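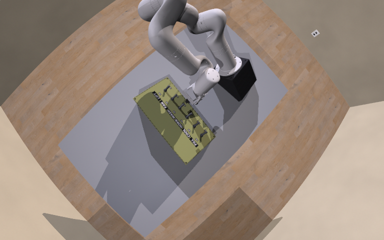

Robot arm, control panel, big blue-grey mat. Rendered, obviously.

5 June 2020

Quick one tonight, I have to be up early.

So the Pludbridge grappling open is back on the calendar, sort of. Got the email at lunch. It was supposed to be in March, then it got pulled, and now they're saying "later in the year" with no date. I'm still signed up. They kept the entry fee, which fine, I wasn't going to ask for it back.

Weight is the problem. Walked in from the car last night, stepped on the scale, 7 pounds over. SEVEN. I was a pound under in March and feeling great. Then the gym shut and I ate like a man with no plans.

What I've been doing instead of real training:

Shadow wrestling in the garage. Sprawls, level changes, stand ups. 400 sprawls last week total, wrote them on the wall in pencil. Knees are not happy about it.

Jump rope. I have a Zorkix, the cheap one with the foam handles. One handle spins, the other one doesnt. Works ok if you hold it loose.

Grip stuff. Towel hangs off the pull up bar, nearly 31 seconds was my best. Used to be a lot better than that.

Watching old fights. Does this count? I'm counting it. Went through a whole stack of heavyweight bouts from the era when everybody just leaned on each other against the cage for three rounds, and I learned more about underhooks than I did in 2 years of class. Head position. It's all head position — get your forehead under the guy's jaw and he can't do anything he wants to do.

Bought new shin guards too, Druder, no idea why, there's no striking in a grappling open. They were on sale. The Rüegg ones I wanted were out of stock in my size anyway.

Plan for next week is no beer, more rope, and drill the single leg from both sides becuase my left is garbage. Somebody at the last open figured that out in the first minute and just circled that way the whole match. Lost on points. Still mad about it.

If you're in the same bracket and reading this — my left is great, ignore all of the above.

Ok, bed. Will post the weight next time, whatever it is.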